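Film club helpers wanted in Prurnoldale

26/08/2019

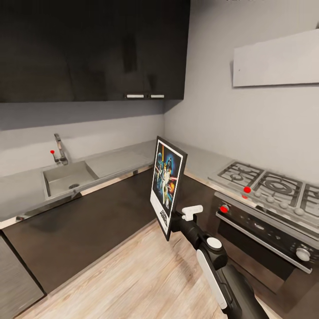
One of last year's helpers tells me I should say straight off that you don't need to know anything about films, and she's right, you don't!

I'm after two people to help me run the Wemell film nights from now until December. It's mostly putting out chairs, taking money on the door and making a lot of tea (bring your own mug, ours are awful). We start at 7 and I like to be locked up before 11, though the long ones do run over a bit.

I can pay £360 each for the season, plus free entry for you and a friend. You'll need to be over 18 and happy on your feet. If you can drive the Tiedemann Lane lot home afterwards, even better – I'll cover your petrol.

Fancy it? Drop a note through the door at Plukska or ring me on extension 2371, evenings are best.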